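Jelska Cable Colour Table
README for the data files

Contents

Jelska is a table of wire colours and their uses in small appliances sold under the Brasent and Heltimex names. It was put together from service sheets and is meant for people who repair or rewire older units. The table is in one CSV file, wires.csv, encoded as UTF-8 with a header row.

Columns

model: the model code as printed on the service sheet, with spaces removed.
circuit: mains, low voltage, signal or earth.
colour_main: the base colour of the insulation, in lower case.
colour_stripe: the stripe colour, or blank if the wire is plain.
sheet_page: page of the service sheet where the wire is listed.
checked: initials of the person who compared the row with the sheet.

Colour names come from a fixed list of 11. Sheets that say "violet" or "mauve" are entered as purple. "Natural" is entered as white. Two-colour wires are never joined in a single field.

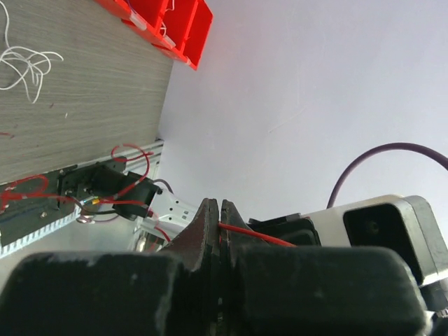
Thin red wire. A plain wire of this colour is entered as "red" with colour_stripe left blank.

Known problems

The Heltimex sheets changed their abbreviations between editions, and BL can mean blue or black. Where the circuit diagram did not settle it, colour_main is set to "unclear". There are 40 such rows. Please do not fill them in by guesswork.

Maruyama motor units are left out of version 2. Their sheets number the wires and give no colours.

The table records what the sheets say. Earlier repairs may have used other colours, so test every conductor with a meter before connecting it.

Changes in version 2

sheet_page added. Duplicate earth rows removed. Stripe colours for the Brasent fan heaters corrected in July by Roxana Toma.

Contact

Corrections go to Emanuel Onu, with the model code and a scan of the sheet page.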